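Search this site
Enter keyword
Go

Call for participants: Kitchen Tasks student project, autumn round

The Wirnholm Robotics Club is looking for students who want to join our Kitchen Tasks project. We start in October and continue until the end of the spring term. There are 18 places. You do not need to study engineering, and you do not need to own any hardware.

In this project we teach a simulated robot arm to do small jobs in a kitchen. The work is done on the computer. You guide the arm by keyboard or by a hand controller, you record your attempt, and afterwards you mark whether the attempt was good or not good. The recordings are then used by the training group, who try to make the arm do the same job by itself.

Last year's members collected 2,862 attempts, and after checking we kept 1,181 of them. This is less than we hoped. Many attempts were lost for simple reasons, for example the person stopped the recording too early, or the label was forgotten. So this year we give more time to the introduction, and every new member will practice before the first real recording.
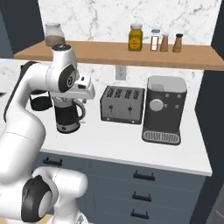
Each participant is asked to complete 200 attempts during the project. It sounds like a lot, but one attempt is short, and most members finish a good part of them in the club room while talking with others. You can also work from home if your computer is strong enough. Please ask us before you buy anything new for this purpose.

Besides recording, you can choose one of these groups:

Scene group: places the objects on the counter and the shelf, changes their positions, and prepares new tasks.
Checking group: watches the recordings again and decides which ones stay.
Training group: works with the learning code. Some knowledge of Python is necessary for this one only.

What we expect from you

- You are a student at Wirnholm, in any subject and any year.
- You can come to the club room in the Pumphrey building one evening a week, at 6 p.m.
- You are patient. The gripper will miss the kettle handle many times and you will have to begin again.
- You can read and write simple English, as our notes are kept in this language.

What we offer

We offer an introduction course of four evenings, access to the club computers, and a written confirmation of your work at the end. We can not pay participants. In spring the project team travels to the student meeting in Stokow, where we show our results and compete in the kitchen category. The club pays the train tickets for those who have completed their attempts.

How to apply

Write us a short letter, half a page is enough. Tell us what you study, which group interests you and why, and if you have used any simulation program before. A "no" to the last point is not a problem. Leave the letter in the club mailbox on the ground floor of the Pumphrey building, or hand it in at the club room during our open evening. We answer every letter, also when the places are already full, and then we keep your name for the next round.

Related items

Results of the student meeting in Stokow
Soselton workshop: first steps with a hand controller
How we label a recording (notes for new members)
Club room opening hours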